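Stallville Town Council
Minutes of the Special Meeting on the Public Works Contracts Inquiry
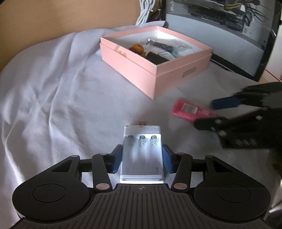 Danjuma Danladi
Recording Clerk, Stallville Town Council

Date: Jul 12, 2018
Place: Council chamber, Town Hall
Status: Draft, to be approved at the next regular meeting

1. Call to order

The council president called the meeting to order at 6:30 p.m. A quorum was present. The mayor was absent and had sent written notice. The deputy mayor attended in his place, without a vote.

The president reminded members that the inquiry concerns the award of town contracts and that the county prosecutor is looking at some of the same records. Members were asked not to name town employees who have not been charged.

2. Approval of the agenda

The member for Ward 2 asked to move public comment ahead of the inquiry report. The motion failed for lack of a second. The agenda was approved as posted.

3. Minutes of the April meeting

The minutes were approved with one correction. Under item 6, the words "the mayor agreed to release the letters" were changed to "the mayor agreed to consider releasing the letters." The member for Ward 4 voted no and asked that her objection be recorded. Her recollection is that the mayor agreed to release them.

4. Report of the inquiry panel

The panel chair gave an oral report. A written version is on file with the clerk.

The panel has received 921 pages of records from the Department of Public Works. Of these, 895 have been read and indexed. The rest are held back while the town attorney reviews them for privilege.

The records cover the road maintenance contract awarded to Drimunis and the drainage contract for the Nnaji district. The chair said that both were split into smaller work orders, and that many of those orders fell just under the amount that must come before the council. He said the panel has not decided whether this was done to avoid a vote.

The chair also reported that the former public works director has declined, through a lawyer, to appear before the panel. A second letter was sent and has not been answered.

The deputy mayor said the administration had turned over everything it was asked for. The member for Ward 4 said the phone logs had been requested twice and were still missing. The deputy mayor said he would check – he believed they had gone out with the second box. The clerk stated that the second box held invoices only.

5. Campaign contributions

The member for Ward 1 asked whether the panel would look at donations made to council candidates by the owners of firms that hold town contracts. He noted a reported gift of $700 to his own campaign from a Drimunis manager and said he had returned it.

The town attorney advised that donations fall outside the resolution that set up the panel. The council would have to amend the resolution first.

Moved by Ward 1, seconded by Ward 4, that the attorney draft an amendment for the next regular meeting. Discussion followed. The member for Ward 3 said the change would turn the inquiry into a campaign matter before the election. The member for Ward 5 said she would support the draft but might not support the final text.

Vote: 3 yes, 2 no. Motion carried.

6. Request to the county

Moved by Ward 5, seconded by Ward 2, that the president write to the county prosecutor in Sturkau and ask whether the panel may go on taking testimony while the county case is open. Motion carried without opposition.

7. Public comment

Two residents of the Nnaji district spoke about unfinished drains. One asked for a date when work would resume. The deputy mayor had no date to give and said he would reply in writing.

A resident handed in a petition with about 700 signatures asking that panel sessions be open to the public. The clerk accepted it and will refer it to the panel.

8. Action items

Deputy mayor: locate the phone logs and report to the panel chair.
Town attorney: finish the privilege review – draft the amendment under item 5.
President: letter to the county prosecutor.
Clerk: send the petition to panel members and post these minutes.

9. Adjournment

The meeting adjourned at 8:50 p.m.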